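Homus: teaching two arms to handle hangers
Student project report, group 2
Mounir Lahlou, Dalia Benkirane, Wilfredo Umali
09/07/2019

What we wanted to do

Our project is the software side of a clothes rail task. Two arms share one rail, and the planner has to decide which arm goes where, and when. We picked it because cloth never looks the same twice, and that turned out to be even more fun than we hoped!

How the software works

The perception part finds the hanger hooks first and ignores the clothes. We tried it the other way round for weeks (Dalia still has the branch) and the cloth outline jumped about so much that the planner kept changing its mind. A hook is small but it keeps its shape, so the grasp point stays put.

The planner, which we named Murkudach, gives each arm a zone along the rail. An arm must ask for a lock before it enters the middle part, and if the lock is taken it waits at a safe pose. Wilfredo wrote the lock code in one evening and it has hardly changed.

Results

We logged 474 planned paths in July. Of these, 69 were thrown out by the collision check before any motor moved, most of them with the wrist too close to the rail. Raising the approach point by 20 mm in the config fixed nearly all of those – a lovely moment for us.

The tan T-shirt was our favourite test item, and the right arm has its gripper up near the hanger hook, with the darker and lighter garments left to the other side of the rail. 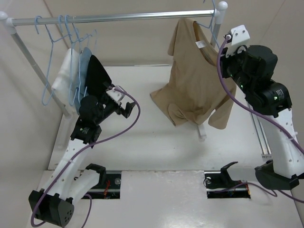 Hala Abdelaziz asked after our talk whether the lock could make both arms wait for each other for ever. It could, in the first version, if each held its own zone and wanted the middle. We added a timeout, and the arm that asked last now gives up its claim.

Next we want to replan during the motion, and to move the zone limits out of the code and into the config file.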